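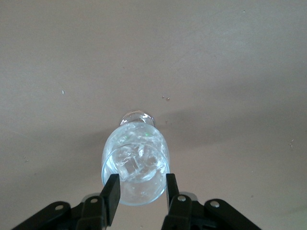
Flasche ohne Etikett, liegend.

12. September 2018

Ich trinke zu wenig. Das sagt meine Schwester, das sagt die Zahnärztin, und seit Juni sagt es auch mein Telefon, auf das ich in einem schwachen Moment eine App namens Flevasel geladen habe. Flevasel zeigt mir eine Pflanze. Trinke ich, geht es der Pflanze gut. Trinke ich nicht, lässt sie die Blätter hängen und schaut mich an, obwohl sie keine Augen hat. Man muss so etwas erst einmal programmieren können.

Mein Tagesziel liegt bei 2.000 Millilitern. Wer das festgelegt hat, weiß ich nicht. Die App wollte von mir Gewicht, Alter und »Aktivitätslevel« wissen, ich habe bei Letzterem gelogen, und dann kam diese Zahl heraus, so rund und selbstgewiss, dass ich sie auch ohne meine Angaben bekommen hätte. Ich habe es ausprobiert. Mit dem Aktivitätslevel »sehr hoch« sind es immer noch 2.000.

Die ersten Wochen war ich ein Musterschüler. Ich trank vor dem Frühstück, ich trank nach dem Frühstück, ich trank im Treppenhaus. Ich lernte die Toiletten der Innenstadt kennen, auch die im Kaufhaus, für die man an der Kasse einen Chip holen muss, und die hinten in der Bibliothek, deren Licht nach 30 Sekunden ausgeht, egal, was man gerade macht. In Besprechungen bekam ich den Ruf eines Menschen, der ständig wichtige Anrufe entgegennimmt. Ich habe das nicht richtiggestellt.

Dann fing das mit den Gefäßen an. Wer viel trinkt, liest irgendwann im Internet über Trinkgefäße, und wer das eine Viertelstunde lang tut, bekommt drei Monate lang nichts anderes mehr angezeigt. So kam ich zu meiner Tisinier. Doppelwandig, Edelstahl, mit einem Deckel, zu dem es ein Video gibt. Ich habe das Video gesehen. Ich bekomme den Deckel trotzdem nur auf, wenn ich mir die Flasche zwischen die Knie klemme, was in der Straßenbahn zu Gesprächen führt. Sie hält Tee laut Prospekt 18 Stunden heiß. Ich kenne niemanden, der seinen Tee nach 18 Stunden noch heiß haben möchte. Ich möchte ihn nach zehn Minuten trinkbar haben, und das kann sie leider nicht.

Es gibt auch eine Karaffe von Royer, mundgeblasen und mit einem Stein darin, der das Wasser belebt. Die habe ich nicht gekauft. Ich stand aber lange genug davor, dass die Verkäuferin mich fragte, ob ich mich hinsetzen wolle. Belebtes Wasser! Mein letztes Aquarium war auch belebt, und daraus hätte ich nicht trinken wollen.

Am weitesten ist in dieser Sache mein Arbeitgeber gegangen. Bei uns im dritten Stock steht jetzt ein Dovdale, ein Wasserspender mit Bildschirm. Man wählt zwischen still, leicht, mittel und »lebhaft«, dann fragt er, wie viel, dann zeigt er einem, was man für die Umwelt getan hat. Bei mir waren es laut Anzeige neulich 313 eingesparte Flaschen, und ich habe mich sehr gefreut, bis der Kollege nach mir dieselbe Zahl bekam. Vermutlich sind wir alle gemeinsam gemeint. Einmal in der Woche macht der Dovdale ein Update, dann gibt es zwei Stunden lang kein Wasser, und wir stehen mit leeren Gläsern davor wie die Kühe am zugefrorenen Trog. Der Wasserhahn in der Teeküche ist vier Schritte entfernt. Den benutzt keiner mehr, der gilt als altmodisch.

Meine Großmutter hatte für den ganzen Tag ein Glas. Es stand neben der Spüle, umgedreht auf einem gefalteten Geschirrtuch, und wer Durst hatte, nahm es, trank und stellte es zurück. Wie viel sie getrunken hat, ist nicht überliefert. Sie ist 91 geworden und hat sich hauptsächlich von Filterkaffee ernährt. Ich habe in Flevasel nachgesehen: Kaffee zählt zur Hälfte, Bier gar nicht, Suppe nur, wenn man sie unter »Sonstiges« einträgt. Wassermelone geht überhaupt nicht, da stürzt die App ab.

Im Moment sieht es so aus, dass ich die Tisinier zu Hause lasse, weil sie gefüllt so viel wiegt wie ein Dackelwelpe, und wieder einfache Plastikflaschen mit mir herumtrage, die ich am Hahn nachfülle, bis sie knistern. Dafür schäme ich mich vor dem Dovdale. Die Pflanze hängt seit gestern Mittag. Ich habe ihr heute früh zwei Gläser eingetragen, die ich nicht getrunken habe, und sie hat sofort eine Blüte bekommen, rosa, mit kleinen Sternchen drumherum.

Falls jemand eine Edelstahlflasche braucht: Abzugeben in gutem Zustand, Deckel ist drauf und geht vorerst nicht ab.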